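Print this page | E-mail this page

Mamitetti Robotics Class, Handout 4
Clearing the Table with Two Arms

In this unit, each team teaches the two-arm station to sort the dishes after a meal. Please read the handout before you come to the Kusberg room, and bring your team notebook.

1. Looking from the wrist

The wrist camera is close to the objects, so it is the best view for judging the grip. Note how the spoon and the fork cross in the orange bowl, and how both handles go out past the rim. The fingers must come to one handle and leave the other in peace.
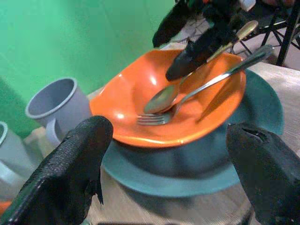 2. Looking from the head

The head view gives you both arms and most of the table, but when things move it becomes blurred. Use it for planning the path of the arm and not for fine alignment. In the view printed in this section, the right gripper holds a spoon upright by the handle, and the left one is open.

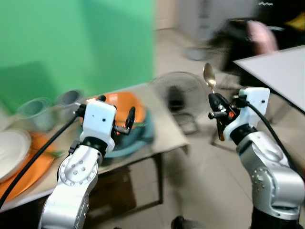
Photo: Drasik student project, Mamitetti

Our class set has 2,608 recorded attempts, and 1,273 of them are already labeled. Every team labels 12 more before the next lesson. Write for each one which arm moved first, which object was held, and where you would stop the arm if you were the operator.

Labels are entered in the Okabe sheet. Do not change the names of the columns.

Last updated: Friday, March 16, 2018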